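Plular Bowls: README

Plular Bowls is a set of demonstrations of one household job: stacking bowls. It was gathered for training manipulation policies by imitation. Every example was made by a person driving the arm by hand, and nothing in the set comes from simulation or from a trained policy running on its own.

Maintainer: Remzi Tekin
Current release: February 8, 2018

What is in the set

The release has 200 training episodes and 70 held-out episodes. The held-out ones were collected by a different operator, so please don't mix the two folders. An episode starts when the operator takes control and ends when they release it. Episodes are of uneven length and have not been trimmed, so expect some idle steps at either end.

Each episode folder holds:

- wrist: frames from the small camera mounted at the gripper
- fixed: frames from the camera that covers the whole work area
- joints.csv: joint positions, one row per frame
- gripper.csv: commanded and measured opening
- note.txt: the operator's remark, often blank

The two cameras are matched by time stamp. Where the wrist camera dropped a frame, the row in joints.csv is kept and the frame name is left empty. The loader skips these rows unless you pass keep_gaps.

How the grasps were made

Operators were asked to pick up bowls by the rim, with one finger outside the wall and the other over the interior. They could choose any point on the rim. We gave no rule on approach angle, and the two operators differ quite a lot in this. One comes in steeply and closes late. The other lines up low and corrects sideways, which gives more frames with the fingers already straddling the rim.

The wrist view rarely holds a whole bowl once the gripper is down. Glossy bowls also throw back a lot of light, and the inside can wash out to nearly white. We left exposure as it was and did no colour correction. If your model relies on colour to tell bowls apart, check it on the wrist frames first.

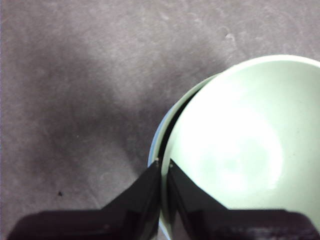
How stacks were labelled

Labels were added after collection by going through the fixed camera frames. Each episode has a final state, which is one of:

stacked: all bowls are nested and upright
leaning: all bowls are nested but at least one rim is plainly tilted
partial: at least one bowl is outside the stack
abandoned: the operator stopped early

The order of colours is stored from the bottom up. Two bowls of the same colour are not told apart, so a blue bowl with two green ones in it is written as blue, green, green. The label does not say which green bowl went in first. If you need that, you will have to follow the bowls through the episode.

Only the final state is labelled. There are no marks for the start of a grasp or the moment of release. The Grotier annotation tool can add them, and its export format is accepted by our loader, but we have not done this ourselves.
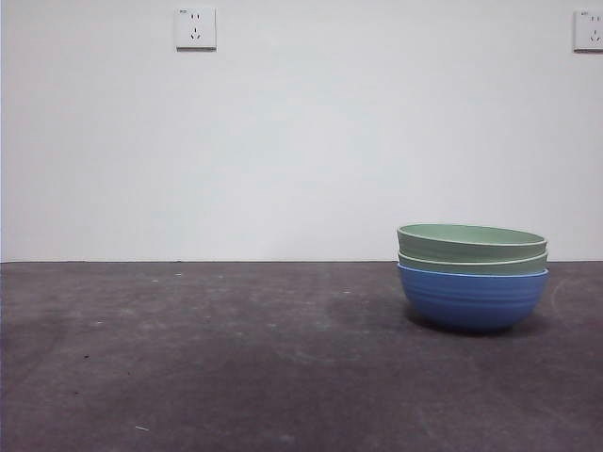

Fixed camera: three nested bowls, colour order blue, green, green.

Using the loader

Unpack the archive and point the loader at the top folder. It reads index.csv, checks that each episode folder exists, and stops with a message if one is missing. Images are returned at their stored size. Resizing is left to you.

The loader was tested with the Nugroho training scripts. Other scripts should work if they can take a plain list of steps. The joint order is given in joints_order.txt and is the same in every episode.

Known problems

Episode 157 has a clock fault. The wrist frames lag behind the joint rows, and the gap grows towards the end. It is still in the archive so that the numbering holds, but index.csv marks it as excluded.

Some notes are in Turkish. They have not been translated.

The first episodes from January used a softer setting for gripper closing. The measured opening in those files moves more slowly than the command. Look for slow_close in index.csv.

Limits

The examples were collected in one place with a small group of bowls. We would not expect a policy trained on this set alone to cope with plates, cups or a crowded surface. There are no people in the labelled frames and no sound was recorded.

Changes

Added the held-out folder. Renamed tilted to leaning. Removed duplicate rows from gripper.csv in the episodes collected at Butach. Older copies of index.csv will not work with this loader.

Please report faults to Remzi Tekin with the episode number and the name of the first bad frame.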